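Why Things Have a Place in the Kitchen
Words by Azucena Jaramillo

A kitchen table gets busy very quickly. Somebody gets out a bowl, then a cup, then some fruit, and soon there is not much room left to work. Cooks sort their things before they start. You can learn to do it too.

Sorting means putting things that belong together in the same place. One way to sort is to ask what each thing is for. Some things are for eating. Some are for holding food or drink. Some are for cooking, and some are for cleaning up.

A tray is useful for this. It has sides, so round things like apples and peaches do not roll onto the floor. You can also carry the whole tray to the sink or the fridge in one trip. 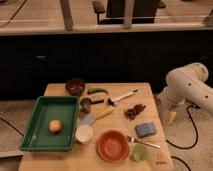
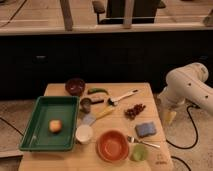 One round fruit is in the green tray, and the rest of the table is still waiting to be sorted.

Skavura Junior, issue 67

Look for the food first. Besides the fruit in the tray, there is a green pepper near the back of the table and a little heap of small, dark reddish fruits. They may be grapes or dried berries. It can be hard to tell from far away.

Next, look for things that hold food or drink. The orange bowl is big and deep. The maroon bowl is at the back. There is a white cup and a short, dark one. Bowls of different sizes can often be stacked, with the small one inside the big one.

The blue sponge is for cleaning. Keep sponges away from food, because they pick up germs when they wipe up spills. Rinse a sponge after you use it, squeeze it hard and let it dry.

Try it at home

Ask a grown-up to put 2 trays on the table. Use one for food and one for cups and bowls. Leave knives and glass for the grown-up. Wash your hands before you touch the food, and again when you are done.

Words to know

Sort: to put things into groups.
Utensil: a tool used in the kitchen, such as a spoon or a spatula.
Germs: living things too small to see. Some of them can make you sick.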